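Let people keep a junk drawer

Every few months someone tells me to get rid of my junk drawer. The advice is usually to empty it on to the floor, throw out whatever hasn't been used in 12 months and give the rest a labelled home. I did this in February and I regret it.

The drawer held string, fuses, a tape measure, birthday candles and keys to a house I left 20 years ago. Most of it was no use on any given day. All of it was easy to find, as there was only one place to look.

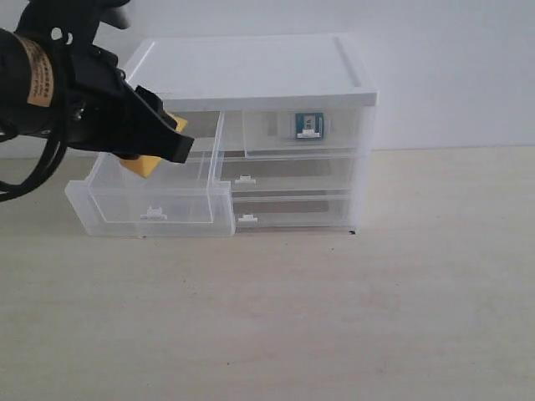

Now I have five places to look. The fuses went in with the light bulbs, which makes sense until the lights are out and you are trying to remember your own system. The string is filed under gardening, though I mostly use it for parcels.

My neighbour Dalia Vītola disagrees. She shares a kitchen with two lodgers and says a mixed drawer only works for the person who filled it. That is a fair point, and in a shared house I would probably label things too.

But most of the advice is aimed at people in ordinary homes who have no trouble finding the scissors. They are told that a bit of muddle is a failing, and then they are sold boxes to fix it. I spent more on dividers than everything in the drawer was worth.

I have since put the string, the fuses and the tape measure back together. The candles are still missing.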